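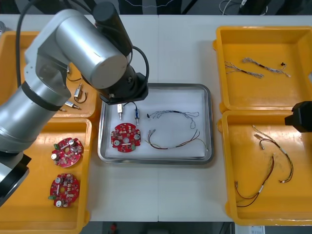

Octavian Iordache wrote to me that he puts all the small parts of a job in one big box and finds them later, and he asked why I need so many containers. My answer became long, so I made a page from it.

Sorting parts before you build a kit

I prepare kits with a round circuit board and small sensors. In September I had to prepare 52 of them, and after the first day I had wires knotted together and one kit with two boards. Since then I work in the following way.

What you need

Plastic bins, one for each kind of part. A bright color is good, for example yellow or orange, and dark wires show well against it.
One metal tray with rounded corners.
White paper, cut to the size of the tray bottom.
A light table with free space between the bins.

Step 1. Put the bins first

Place the tray in the middle and the bins at the sides. Boards go in one bin, sensors in another. Do not mix them, even when there are only a few pieces left. I made this mistake with the last five sensors and one of them went home in my sleeve.

Step 2. Lay the boards flat

Do not stack them. The capacitors are tall and they can bend when another board presses on them. Hold the board by its edge and turn all the green connectors to the same side. Then you see at once if one connector is missing or damaged.

Step 3. Make the wires quiet

Every sensor with a wire gets one loose loop. Do not pull the loop tight and do not wind it around the sensor body. If the wires are long, put fewer sensors in the bin – they catch each other very easily.

Step 4. Fill the tray

Put in the paper, then the board, always on the left. The sensors come above it. When you keep the same order, your eye finds a mistake before you start to check. Small screws, if your kit has them, come last.

Step 5. Check and pack

Compare the tray with your list, then move everything to the bag. Change the paper when it has marks on it. One pack of 400 sheets is enough for me for a very long time.

Zamfira Manole asked if the paper can be colored. It can, but on white I find a lost screw faster. For boards that are sensitive to static, please use a proper antistatic mat and bags, and follow what the maker of the board writes.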